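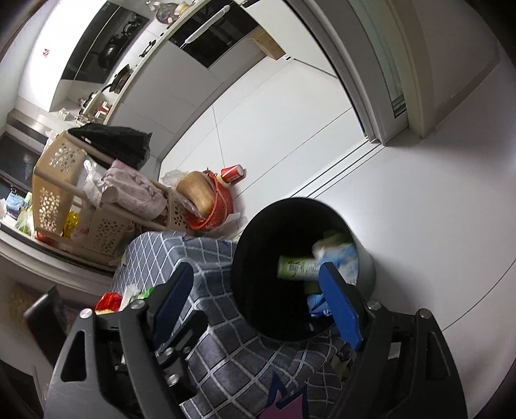 Lists > Bremimlow Household List > Archive > September > Thread 2109

Subject: Re: small bins and what they stand on
From: Derek Haslam

Unnithan wrote:

> We are down to one bin in the kitchen and it's a tall one with a
> swing lid. Everything goes in it, including the stuff that should
> be sorted. I'd like a second, smaller one for wrappers and empty
> tubes, but I have no floor left next to the cabinets. Does anyone
> keep a small bin up off the floor? What do you stand it on, and
> does it slide around? Also, do you line it? I have a drawer full
> of shopping bags and none of them seem to fit anything.

I've kept a small one off the floor for 4 years now, so I'll answer in order.

The bin is a plain black round one, no lid. I tried one with a lid first and took the lid off within a week. If you have something sticky in one hand you don't want to be lifting a lid with the other. With an open top you can also see what's in it, and that helps with the sorting. Empty tubes and plastic wrappers go in mine. Food goes in the big bin with the lid, always, or you will have flies by the end of September.

For standing it on, any box of the right height will do as long as the top is flat and it doesn't rock. I put a checkered cloth over the box. The cloth catches drips and goes in the wash with the dish towels. A bare plastic bin on a painted or varnished box does slide. On cotton it stays put unless you knock it. If yours still moves, fold the cloth double under the bin and leave the rest hanging down the front.

Keep the box back from the edge of the walkway. Mine was too close to the chair for a while and I caught it with my hip more than once.

On liners, I don't use one in the small bin. It gets tipped out into the sorting bag and rinsed. A tube that still has something in it will leak, so squeeze it out and put the cap back on before you throw it in. For the bigger bin I use the black bags from Surkell, the 40 liter size. They're thin but they hold if you don't put glass in them. The Wallik ones are stronger and cost more, and I couldn't see the point for kitchen trash.

For the drawer full of shopping bags, get them out of the drawer. A plastic basket on the counter with a bag or two laid over the top works better, since you'll use what you can see. Crumpled white ones are fine for lining a bathroom bin. Anything with a hole in it goes to the store drop-off. I go through ours when the basket gets full and keep 7, and the rest go.

Baskets in general have been more use to me than drawers. Mesh is good for bread or bowls because crumbs fall through and you can shake the thing out over the sink. The solid plastic kind with cutouts is better for cloths. I would not put packets of food in either one if you have mice.

One more thing about paper cups. They look like paper recycling but ours won't take them because of the lining. Check what the rule is where you are before you start a separate pile.

If you want the height of the box I can measure it tonight after 8. It comes a bit below the counter, and that's low enough to see into the bin without bending.

Derek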